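# Osden play food set, after nine months on the table

I bought the Osden play food set last July, on the strength of a recommendation from Liesbeth Peeters, whose kids are older than mine and who has, I now realize, moved hers out of the house. I'm writing this in April 2026 and we still own every piece of it, so make of that what you will.

The bread is the star. The roll has a glazed-looking top and a paler underside, and at a distance of six feet it has fooled two adults, one of them me, before coffee. There's a slice of brown bread with a darker crust that stands up by itself if you're patient - good for playing bakery, bad for anyone with a sleeve. The banana is very yellow. I've never met a real banana that sure of itself.

The corn is where the budget ran out. It's pale and lumpy, and my mother-in-law, Safta Vlad, held it for a while and asked which vegetable it was. My daughter serves it as fish.

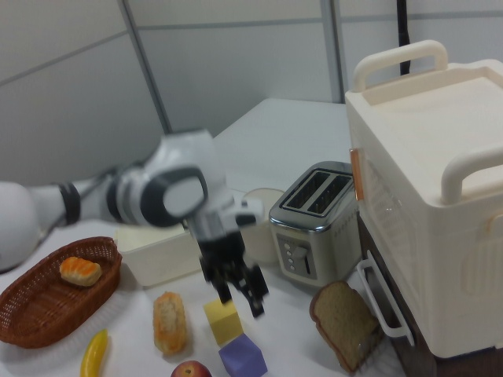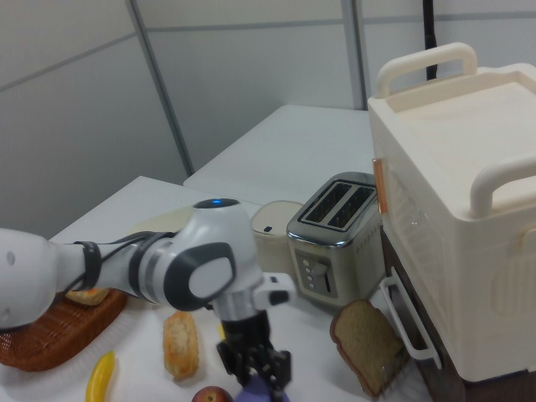
*Wicker basket and banana in both; the corn is in the first, the toaster in both.*

The basket didn't come with the food. I paid extra for it and I'd do it again. It's oval, woven, with a proper rounded rim, and it turns a pile of plastic groceries on the floor into a pile of plastic groceries in a basket. Put one roll in it and you have a shop. Put everything in it and you have a shop you can kick under the couch.

The foam cubes are from a separate Astov bag, yellow and purple among them, and they've worked their way into the menu. Yellow is butter. Purple is also butter, but more expensive. They weigh nothing and they make no noise when dropped, two things I can't say for the apple.

Complaints: the box claims the set is "sorted by meal," and I would like to meet the family that eats those meals. The instruction leaflet is four pages long, for a banana. And Osden's spare parts page lists 167 items, none of them the slice of bread, so guard yours.

Grethe Thorlacius, who has the Barbu set, tells me hers has better vegetables and worse bread. I've seen it, and she's right on both counts. If your child is a salad person, go with Barbu. Mine runs a bakery with one fish on the menu, and for that the Osden does fine.

Four stars. The missing one is for the corn.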